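Ticket: Folding station 2, towels counted twice and operators stopped by cell
Reading time: 7 min
Status: closed, with one open point
Priority: medium, later high
Site: Monero linen services, folding hall
Equipment: two-arm folding cell with Plilen control software
Supplier support: Kakakhel, first and second line

Opened by shift lead, folding

Since the update in October the cell on station 2 gives us two problems, and I write them in one ticket because I think they belong together.

First problem: the counter on the cell shows more pieces than we find in the bins at the end of the shift. Yesterday the counter said 1000 and the bins had 866. The difference is 134 pieces. No towel is missing from the hall, we checked against the laundry sheet, and the sheet agrees with the bins.

Second problem: the cell goes to "waiting for operator" very often. The person at the station must come, look at the cloth, press confirm and go back. Before the update this happened a few times in a shift. Now people tell me they cannot finish their own hand folding, as they are always standing up.

Please also understand that the counter is not only a number for the office. Since the summer the station target is calculated from it. If the counter is too high, the target of the next week goes up, and the people who work beside the cell are asked why they are slower than before. They are not slower.

Reply from Kakakhel, first line

Thank you for the report. Please do the following and write the result here:
1. Restart the Plilen controller, not only the screen.
2. Clean the camera modules on both arms with the dry cloth.
3. Run the calibration with the white card.
4. Send us the log of one full shift.

Shift lead

Steps 1 to 3 are done at 06:10, before the early shift. Calibration passed on both arms. I attach the log of the early shift.

Result: no change for the counter. The waiting messages are maybe a little fewer in the first hour, but after that it is the same as before. I asked the operator to make a mark on paper each time she had to stand up, and the paper has 30 marks for the time before the break. She was not happy to do this also, because making the marks is one more thing to do, and I agreed with her. We will not repeat it.

Kakakhel, first line

We see in the log that many grasps are marked as "retry". A retry means that the gripper closes, the software is not satisfied with the hold, and it opens and tries again. Which kind of textile is processed? Is the lighting changed?

Shift lead

The lighting is not changed. The textile is mixed. We have flat cloths and also towels with loops, some of them with a long pile. In the old setting the sorting table sent only flat pieces to station 2, and the towels went to the hand tables. After the update we were told by the project office that the cell can now take everything, so the sorting was removed and the two people from sorting moved to other work. One is at packing now and the other at the hand tables.

I was not asked about this, I only received the new plan. But I want it in the ticket, because when support asks "what is changed", the answer is not only software.

Kakakhel, first line

Understood. We pass the ticket to second line.

Kakakhel, second line

I have taken over the ticket. I looked at the log together with the configuration file of your cell. There are two findings.

Finding A. In the configuration, "count at" has the value "grasp accepted". In the version before the update it was "count at release". So the cell counts when it believes it has taken the piece, and if the hold is lost and then taken again, it counts a second time. With flat cloth this happens seldom. With looped towels it happens often.

Finding B. The limit for "unsure hold" is the standard value from the factory. Your old value was adapted to your hall by our technician when the cell was installed, and the update has overwritten it. We are sorry for this. It should be kept during an update, and I have written an internal ticket.

Can someone on site try some pieces with the cell in slow mode and tell me where the gripper is when the message comes? Please use different textiles, with the material close to how it lies in normal work, also with folds and heaps. A flat test piece will not show us the problem.

Shift lead

We did this in the quiet hour after 14:00. Slow mode, both arms, mixed cloths on the table.

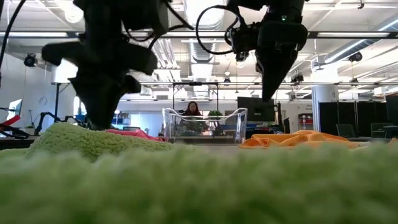 The message comes mostly in the same moment: the gripper has gone down to the cloth, it closes, it lifts a very small way and then it stops. With the flat cloths it continued without a message in nearly all tries. With the looped towels it stopped again and again. When the towel had a high fold it was better than when it was lying low, I think because the gripper had more material to take. This is only what we noticed, it is not a measurement.

One more observation from the operator, which I find important. She says that when the cell stops, the screen shows only "check material". It does not say which arm is asking and it does not say why. So she must look at both sides, and when she sees nothing wrong she presses confirm. After some days everybody presses confirm without looking. I do not want to blame anyone for this. If a machine asks the same question all day and the answer is always yes, people stop reading the question. But one day the answer will be no.

Kakakhel, second line

This is very helpful, thank you. I propose the following changes. I can load them remotely if you give me a window of one hour when the cell is not in use and the stop button is pressed by a person on site.

- "count at" back to "release"
- "unsure hold" back to the value from the installation
- separate profile for looped textile, with deeper approach and slower lift
- message text with arm side and reason

For the separate profile, the cell must know what kind of textile is coming. It can be selected on the screen, or the pieces must come sorted.

Shift lead

The window is possible today at 21:30. I will be at the stop button myself.

About the profile: selecting on the screen for each piece is not realistic, the operator would do nothing else. Sorted batches are possible, but then somebody must sort. I have asked the site manager to put one person back at the sorting table. I add our plant office in this ticket so that they can read the reason directly from the supplier and not only from me.

Plant office

We have read the ticket. The business case for the cell was calculated without the sorting table. Can the camera not recognise the textile? This was shown to us in the presentation.

Kakakhel, second line

The recognition of textile is a separate module and it is not part of your licence. Also with the module I would not promise a good result for long pile in mixed heaps without a trial period. I cannot say what was shown in the presentation. My recommendation for now is sorted batches.

Shift lead

Changes loaded at 21:50. We made a test with 500 pieces over the night shift, sorted by hand into flat and looped before they came to the table.

Counter: 500. Bins: 500.

The waiting messages still come with looped towels, but clearly fewer, and they now say "left arm, weak hold" or "right arm, weak hold". The night operator said he could stay on his chair and fold for long periods. He also said it is less tiring for the head, because he does not listen for the beep all the time. I write this down as he said it.

Plant office

Good result. We can agree to one person at sorting until the end of the month. After that we will review.

Shift lead

Thank you. I have three points before we close.

One. The wrong counter numbers from the weeks after the update are still in the target calculation. They must be taken out. I have sent the list of shifts, and I ask for a written confirmation, because people on station 2 have already had talks about their performance on the basis of these numbers. Those talks should be corrected also, not only the table.

Two. The person who came back to sorting has done this work for many years and she can feel by hand which towel will be difficult. She has now made a third pile, which is for the hand tables only: very long pile, torn edge, or a hem that is coming open. The cell never sees these pieces. This pile is small, but I believe it is a big part of why the night was quiet. Please put it in the work instruction, and please let her write that part.

Three. Before the next update we want a message one week before, with the list of values that will change. Jirano, who does the electrical maintenance for us, asked for the same, as they also learned about this update afterwards.

Plant office

Point one: confirmed. The shifts are removed from the calculation and the target for station 2 goes back to the value from before the update. The team will be informed at the shift meeting and the notes from the talks will be taken out of the files.
Point two: agreed.
Point three: this is for Kakakhel.

Kakakhel, second line

Point three: agreed, I have set "notify before update" for your site and automatic update is off. Jirano is added to the mailing list. Your adapted values are now also saved as a separate file on the controller, so they can be loaded again from the service menu under "site values". The password is the same as for calibration.

May I close the ticket?

Shift lead

Yes, you can close. I keep one point open on our side: the sorting place is only agreed until the end of the month. If it is taken away again, the looped towels must go back to the hand tables on the same day, and the target must be calculated for that. I have told the other shift leads and it is written in the handover book.

Closed by Kakakhel, second line
Cause: configuration overwritten by update; mixed textile on a profile made for flat cloth
Solution: site values restored, profile for looped textile added, message text extended, sorting by hand before the cell
Open at customer: staffing of sorting table after the end of the month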